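Vulumach line talk: speaker notes
Slot: 13 minutes, questions after

Slide 4: Ground rules for two-handed collection

Say first: the rules apply to both grippers at all times. The site in Drotville follows the same sheet as we do.

Open the fingers before entering the box. Approach from above the rim. Keep cables behind the gripper body — never across the work area.

Soft items go in as they are. Do not flatten a bow or straighten a bracelet between takes. Overlap is allowed and gets logged as overlap.

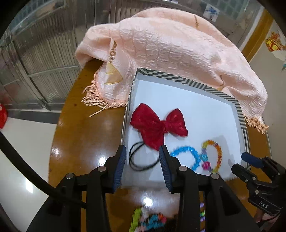 Slide 5: Rejection criteria

Gokell rejects a take on any of these:
- pad contact with the rim
- fingers closed on entry
- item moved by a bare hand after start

Last review: 27 takes rejected, more than 12 for rim contact. Pause here.

Pad wear is checked at the start of each shift. Replace pads in pairs.

If asked about glossy tables: permitted under the current sheet. Athumani revision due in November.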